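We use cookies to improve your experience. By continuing, you accept our cookie policy.

Review: Wernau simulated kitchen cell

Jul 27, 2024
Reviewed by Phyllis Bainbridge

Wernau supplies its kitchen cell as a simulation package for checking a two-arm robot before hardware is ordered. The Vurside laboratory used it to set arm reach, gripper clearance and camera tilt at a marble-patterned counter.
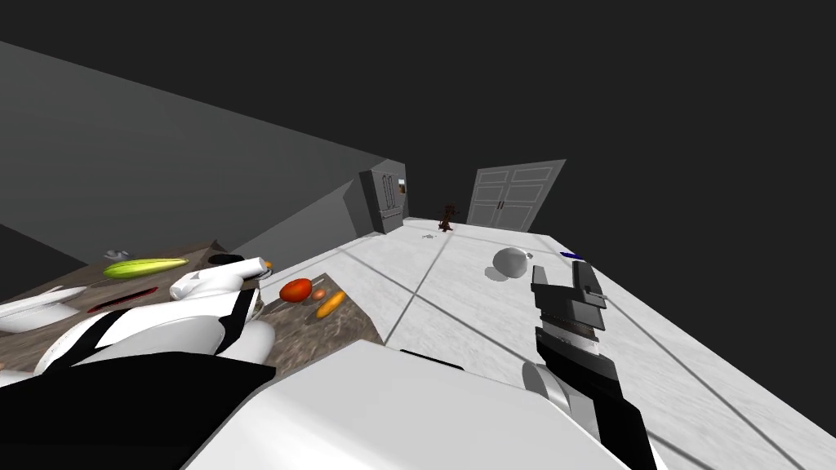

Setup

Installation took 2 hours. The left and right grippers are configured separately, and their settings are stored in one file. The stock counter layout places a tomato and a carrot near the front edge - a fair test of how closely the left gripper can work beside small items.
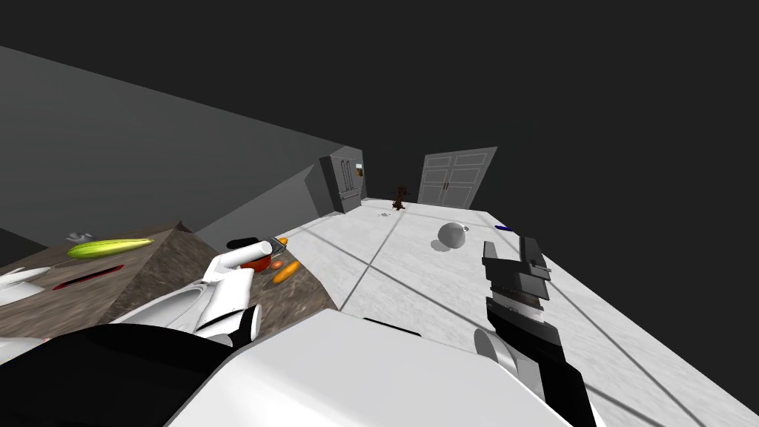
Left gripper over the counter edge, with the tomato and carrot close by.

Upkeep

Nicanor Bautista maintained the cell from April and logged 437 runs. Joint limits must be re-entered after each update, and the manual (102 pages) covers this poorly. Recovery from a stalled arm is simple and well documented.

Rating: 91 out of 100. Recommended for laboratories with prior simulation experience.

Related reviews
Gonell wrist calibration kit
Espinoza gripper service stand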